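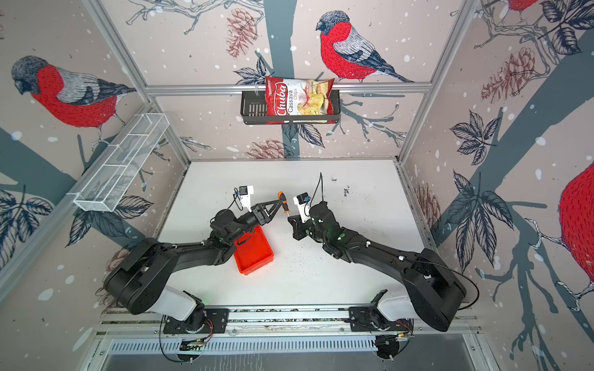 Keeping Small Screws and a Screwdriver in Order at the Bench

Posted Oct 16, 2022 in Groscombe Home Workshop

If you've ever spent half an evening on your knees hunting for one tiny screw, pull up a chair, because I have been there more often than I'd like to admit. What finally cured me was a shallow tray and a little patience.

Start by clearing your table. I like a pale top for small work, since a dark screw shows up on it right away, and I don't fuss over scuffs - they come with use.

Next, set an open tray close to where your hands will be, a bit to one side. Shallow is best, so you can pick things out without tipping it. A bright color helps too (red is my favorite). Every screw goes straight in as it comes out, even if you plan to put it back in 2 minutes.

Now pick your screwdriver. Try the tip in the screw before you turn anything. If it rocks, go up a size. Hold the handle in line with the screw, press down gently, and turn slowly until you feel it give. When you put things back together, start each screw by hand and tighten them all a little at a time.

When you stop for the day, tip the screws into a jar and write on the lid what they belong to. I didn't label mine last May, and I'm still sorting them out!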